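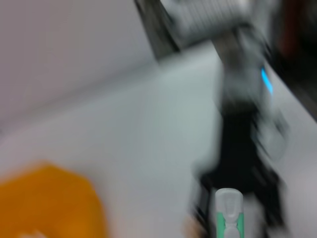 Let Me Buy One

Wednesday, July 23, 2025
By the Saturday columnist, Plernivgate Letter

I needed a toothbrush last month. I had left mine at a relative's house, and on the way home I stopped at the big Sukero store on the Nuchit road. The store had toothbrushes in packs of four, packs of six, and a family pack that came with a travel case and a tongue scraper. I walked the aisle twice. There was no single toothbrush on any shelf. I bought the four, and three of them are in a drawer under the bathroom sink, where I expect them to stay until I move.

A toothbrush keeps, so there was no great harm in it. But I have been paying attention since then, and I think the single item is going away. I want to argue for keeping it. I would go further and say that any store above a certain size should have to sell one of a thing if it sells many of that thing.

Consider who lives here. Plernivgate has 3000 people in it, and a good many live alone or with one other person. The new apartments near the station are small. Mine is 548 square feet and was sold to me as generous. It has one closet. The stores that serve us are stocked as if each of us had a garage, a second refrigerator, and four children with colds. A person in an apartment like mine who buys twelve rolls of paper towels has to decide what piece of furniture to give up.

The usual answer is that larger packs save money. Sometimes they do. The price per sheet or per ounce is lower, and if you use every sheet and every ounce, you come out ahead. I have no quarrel with people who do. My mother raised a large family and bought flour in sacks, and she was right to. But the price per ounce only tells you what you paid for what you carried home. It says nothing of what you threw out. I have thrown out half a bag of onions, most of a tub of sour cream, and so much celery over the years that I am embarrassed to think of it. Celery is the worst of them. I need one stalk for soup and I have to buy a bush.

The savings also go to people who have money already. If you are paid on Friday and have a little left on Thursday, you can't spend it on the eighteen-pack, however good the rate. You buy the small one at the gas station and pay more for it. I did this for most of my twenties. The person who can least afford the high price per roll is the one who pays it, and when the single roll leaves the supermarket, the gas station is the only place left to go. A store that drops the small size has raised its lowest price, whatever the shelf tag says. 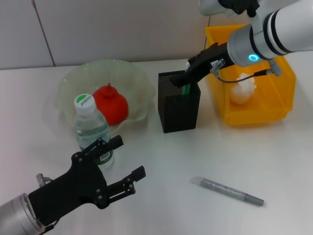
The case the stores make

I wrote to Sukero to ask about the toothbrushes. I got a polite reply saying that the range reflects customer demand, with a coupon attached. The coupon was for a multipack.

Demand is a hard thing to argue with, and I suppose the store has the records. But the records can only show what people bought out of what was there. I am in those records as a man who wanted four toothbrushes. Take a small size off the shelf and its sales will drop to nothing, and someone at a desk in Rernivitz will see that the larger size is doing better than ever.

There are better arguments on their side, and I should be fair to them. One is labor. It takes a clerk as long to shelve a single can as to shelve a shrink-wrapped block of them, and clerks have to be paid. I worked in a grocery store for two summers and remember the small things as the slow things: spice jars, yeast packets, birthday candles. A second argument is packaging. Six items in one wrapper may use less plastic than six items in six wrappers. I accept that, where it is true. In many of the packs I have opened lately, each item had its own wrapper inside the large one, so I had seven wrappers to get rid of and five things I didn't need.

Theft is the third. Small items go into pockets and big ones don't. I don't know how much of the change comes down to this, and the stores don't say. If it is the main reason, I would like them to say so, and then we could talk about keeping small items behind the counter, as the pharmacy on Nuchit Square does with razor blades. I don't mind asking a clerk for a thing. It takes a minute.

None of these arguments strikes me as foolish. They are all about what is easier for the store, though, and the cost of that ease is handed to the customer along with a bag of things to store, eat in a hurry, or throw away.

What the hardware store knew

We had a hardware store on Mill Street until a few years ago. You could buy one screw there. The screws were in wooden drawers with a sample wired to the front of each, and you brought in the broken piece and held it up against the samples till you found the match. The man at the counter put your screw in a paper envelope and wrote the price on it in pencil. I once bought a single rubber washer and he apologized for having to charge tax.

I know how this sounds. The store closed, after all, and one reason it closed is that people like me went in for a washer. A business can't live on washers. I bought my lawn mower, back when I had a lawn, at the big place by the highway for less money, and so did my neighbors, and then we were all sorry when the drawers went to an antiques dealer.

So I am not asking small stores to do this out of kindness. They can't afford it. I am asking large stores to do it by rule, as a condition of being large. We already tell them how many parking spaces they must have, how wide their aisles must be, and where their carts may be left. When the Sukero on the Nuchit road wanted its permit, the town made it put in a sidewalk and a bus shelter. The 323 bus stops there now. Those of us who ride it can get to the store easily enough, and then we have to get home again with whatever we can hold on our laps. 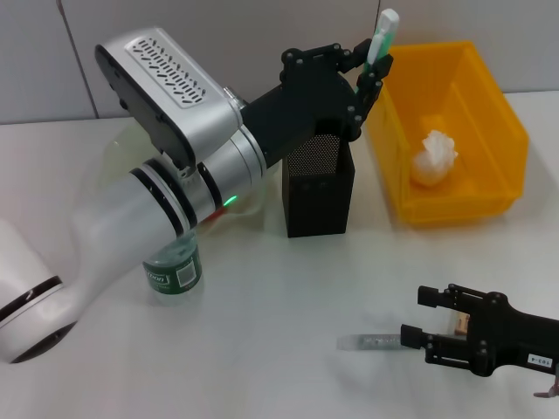 The bus is a larger part of this than people with cars might think. Everything in a modern supermarket is sized for a trunk. The detergent is a jug with a handle, and with the jug in one hand and a pack of toilet paper under the other arm you have run out of ways to hold the pole. I see people on the 323 who have clearly planned it out. They go on more days and buy less each time, and they need a store that will let them.

What would a rule look like? I would keep it short. Take a list of plain household goods: soap, toothbrushes, light bulbs, batteries, toilet paper, eggs by the half dozen, loose onions and potatoes and carrots. Require any store over a set floor size to stock at least one brand of each in the smallest ordinary quantity, on an open shelf or on request at the counter. Let the store set the price. I would expect to pay more for one bulb than for a quarter of a pack of four, and I would pay it. The only other thing I would ask is that the small size be put where a person can find it. A single bar of soap on the bottom shelf behind the bath sponges is a way of following a rule without following it.

Some will say that the town has better things to do. It probably does. It spent nine months on the color of the benches by the river, so I don't think the calendar is as tight as all that.

Others will say I should order online. I have tried it. One sponge, ordered by itself, arrived in a box that could have held a pair of boots. The site had tried hard to sell me a dozen, and then offered to send me a dozen every month for good unless I told it to stop. I don't want a standing arrangement with a sponge company. I wanted to wash a pot.

There is also the matter of trying things. When I was young I learned what I liked by buying one of it — one pear, one bottle of some soda I had never heard of, one odd kind of roll. If I didn't like it I was out some change. Now, if I wonder about a brand of yogurt, I have to wonder about eight of them. So I buy the yogurt I know. I notice I have bought the same coffee, bread, and soap for years, and I don't think it is loyalty. It costs too much to be wrong about a large pack.

I have heard it said that people who live alone should share. Buy the big pack, split it with a neighbor. I did this with a flat of eggs once and it worked well enough. The woman across the hall took half, and we stood there moving eggs from one carton to another on her ironing board. I would do it again. But I don't think it is reasonable to need a partner in order to buy eggs, and I have lived in buildings where I didn't know the people across the hall at all.

The permit for the second large store, on the Rernivitz side of town, comes up for review this summer. The town will ask for things, as it always does: trees, a turning lane, a limit on the height of the sign. I would like it to ask for this too. Comments can be left in writing at the front desk of the town hall until the end of the month, and mine is already there. It is a page long and has a list attached, with celery at the top.

Contact the Plernivgate Letter | © 2025 Plernivgate Letter | Back to top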